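About Us

Hi, I'm Areti Zacharopoulos, and I started Pluvadier in the back half of a tile shop in Duldale with a used arm, a borrowed bench and a lot of tape. We're five people now and the tile shop has moved out, so we finally have the front half too (and the good windows!).

What we make is the Drulex, a bin-and-bag picking kit for small shops that already own a robot arm and are tired of watching it handle only neat things in neat trays. You get a parallel gripper, a mounting block, the cables, our software and a phone number that rings on my desk. Most kits like this are shown off with clean plastic totes. Our customers send us thrift store donations, toy returns and mixed parts in whatever sack was lying around, so that's what we practice on all day long.

Michalis Galanis does the mechanical side and is on his 19th version of the fingers. I liked number 14 better, but he won that one. Nighat Siddiqui writes the software, and she's the reason the arm slows down when it goes in past the rim of something floppy. She also got us listening as well as looking — a little microphone next to the gripper picks up paper crackling, and we've been having a lot of fun finding out what you can do with that. It's still a bench project, so please don't order a Drulex for the microphone just yet. Markos Karagiannis packs every kit himself and answers most of the email.

We ran 3,244 practice picks in January alone. Soft toys are the hardest, flat blocks are a close second, and a bag with both in it can eat a whole Tuesday. If you have something awkward, send it over! We'll try it for free and mail you back the video and our notes, good or bad. The kit fits arms that can carry the gripper plus your part, and if you're not sure about yours, just ask before you buy.

Visitors are welcome most afternoons. Ring the side bell, the front one has never worked, and come see what's on the bench.
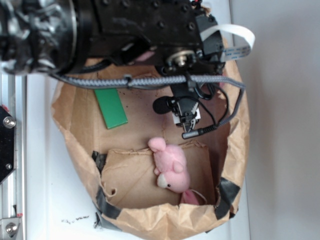
Styliani Tsakiris wrote to us that the setup took her one long afternoon, that the cable guide needs bigger pictures, and that she'd still buy a second Drulex for her returns counter if we ever sold the fingers in a softer rubber.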